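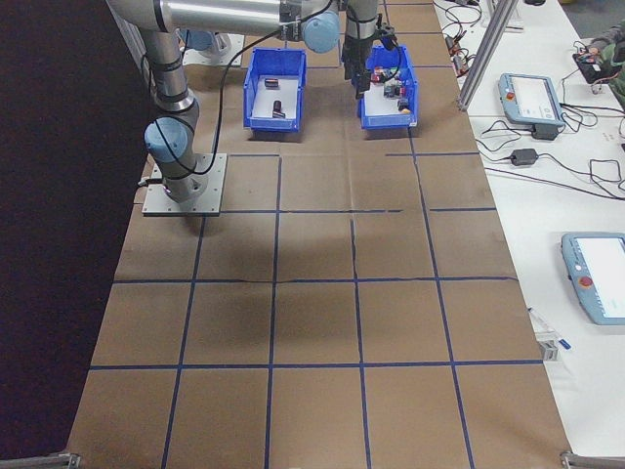
Home Reviews Opinion Workshop Archive Contact

Renting a pair of hands

The firm Gramora offers small manufacturers a sorting service with two robot arms. They do not sell you the arms. You pay by the month, they bring everything and set it up, and you learn to run it from a teach pendant. I think the idea is good, the price is too high, and the offer is aimed at the wrong customers.

I came to this question from the parts room. At Govby, where I worked for eleven years, we repaired control panels, and the returned parts came back all mixed together. Capacitors, buttons, connectors, everything in one bin. A person had to separate them before anyone could test them, and that person was usually the youngest in the building. I was that person for one long winter. I would have signed any contract to be free of it.

So I am not against the machine. What I ask is which part of the job it takes from us.

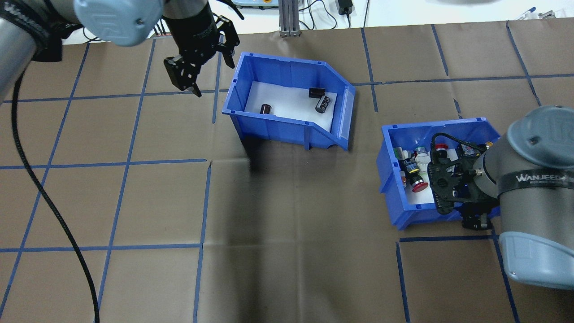 Two grippers, two blue bins and a mixture of electrical parts.

Gramora says in its brochure that the cell can handle "mixed small components". The phrase is wide. A cylinder standing alone on a flat liner is a kind object, with space around it for the fingers. A heap of connectors against the wall of a bin is a different matter, and every repair shop I know has heaps. If I must first spread my parts so that the robot can pick them, I have already done half of the sorting with my own hands.

The brochure gives a rate of 26 parts in a minute for the two arms together, but it does not say how full the bin was. I wrote to ask this in August and received a polite letter about something else. 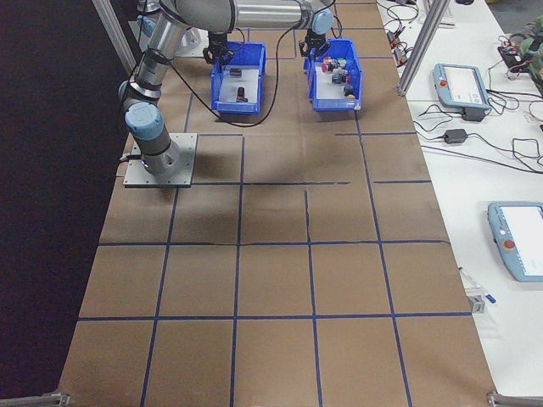
Opinion | 3 min read

There is also the question of room. Before I read the conditions I imagined a thing like a drill press, which you put in a corner and forget. The arms need a large table, then a second surface for the pendants and the adapters, and then somebody must have space to stand beside it. A shop of 80 square metres can feel this loss every day. Gramora counts only the table when it speaks of floor area, and I find this not quite fair.

The contract runs for 34 months. Türkmen, the smaller competitor, lets you go after 11, with one arm and no second pendant. Surusness sells its kit outright and leaves the rest to you, and for a workshop with a patient electrician this may be the better bargain. I would take the Türkmen offer first. One arm that works slowly through the night, from six in the evening, is enough for almost 80 per cent of what a place like Govby receives.

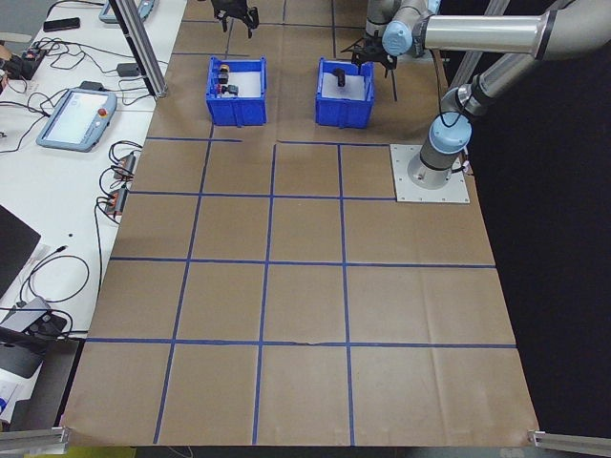
Both bins at the far side of the grid, with one gripper near each.

My last complaint is about training. One afternoon is included, and everything after it is paid by the hour. Shops change their parts all the time, and a new button or a new relay means that someone must teach the cell again. The monthly price should contain this. If Gramora puts it in, and writes down how full the bin was, I will look at the offer again.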